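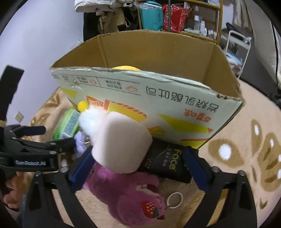 An open cardboard box on a beige blanket. Any clean, dry food box is worth keeping.

How to post a care parcel abroad without it costing the earth

We use cookies to remember your settings. Accept | Manage

I've been sending parcels to family and friends overseas for years now, and I've made every mistake going. I've had a jar of chutney leak through a cardigan, I've had a box sent back to me because I wrote "bits and bobs" on the customs form, and I once paid more for postage than for everything inside put together (and that was a big box!). So this is the way I do it now, start to finish.

Start with the weight, not the shopping

I used to buy loads of lovely things and then try to find a box for them. Now I pick the price band first. My usual courier, Pevine, has a nice cheap band that stops at 3,000 grams, and I pack to that. Weigh your empty box on the kitchen scales before you do anything else and write the number on the flap in pencil. Take another 125 grams off your limit for tape, paper and the label, and what's left is yours to fill.

If your scales are too small for a packed box, stand on the bathroom ones holding it, then stand on them again without it. It's only a rough guide, so leave yourself a bit of slack.

What to put in

Light things that take up room are your friends. Socks, tea bags, sachets of sauce mix, a paperback if you must, seed-free bird cards, stickers for the little ones. My cousin's lot always ask for Sundaram spice mixes, which come in flat packets and slide down the sides beautifully. I also save any soft, squashy packets for the corners, where they do the job of padding and get used at the other end as well.

Please check what the country you're posting to allows before you buy. Meat, cheese, fresh fruit and anything with seeds get stopped in a lot of places, and so do perfume and nail varnish. Each country has its own list and they do change, so I look every single time, even for places I posted to in May.

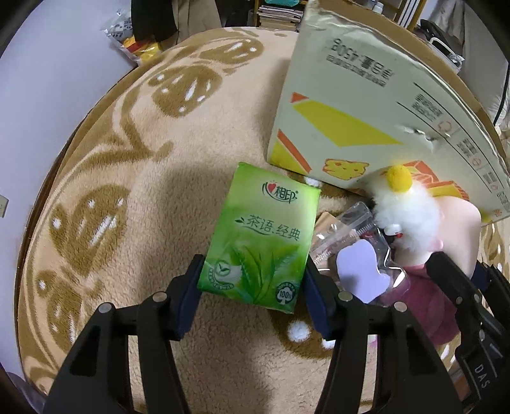 Green tissue packet. Soft packets like these are handy for filling corners.

Packing it

Lay everything out on the bed or the sofa first so you can see what you've got. Then:

1. Tape the bottom seam of the box twice, once along and once across.
2. Put a layer of scrunched paper in the bottom, a couple of fingers deep.
3. Bag anything that could leak or burst. Two bags for liquids, and tape the lid down too.
4. Heavy things go in the middle, with soft things all round them.
5. Fill every gap. Give the box a gentle shake and if you hear it move, add more paper.
6. Pop a slip with both addresses on the top, inside, in case the label comes off.
7. Close it up and tape every edge.

If your box has printing on the outside, wrap the whole thing in plain brown paper. Old barcodes can confuse the sorting machines - mine went to the Horkden depot and back 7 days running before somebody peeled the old sticker off.

The customs form

Don't panic, it's only a list. Write each thing plainly, how many there are, what it weighs and what it cost. "Cotton socks, 3 pairs" is good. "Gifts" is bad. Put real prices, even if they look silly next to the postage, and keep the receipt until it has arrived. If it's a present, tick the gift box, but be warned that they may still have to pay something on it if it's over their country's limit.

Take a photo of the form and the tracking number together. I keep mine in an album on my phone.

Dropping it off

I go just after 2pm, when the lunch queue has cleared. The Kurby shop near me is number 77 on the parade, and they'll weigh a parcel before you pay, so if you're a smidge over you can nip to the side and take something out. Bring your tape with you! I can't tell you how often I've had to beg a bit from behind the counter.

Then message whoever it's for and tell them it's coming, but don't promise a date.

Search this site
Search for: Go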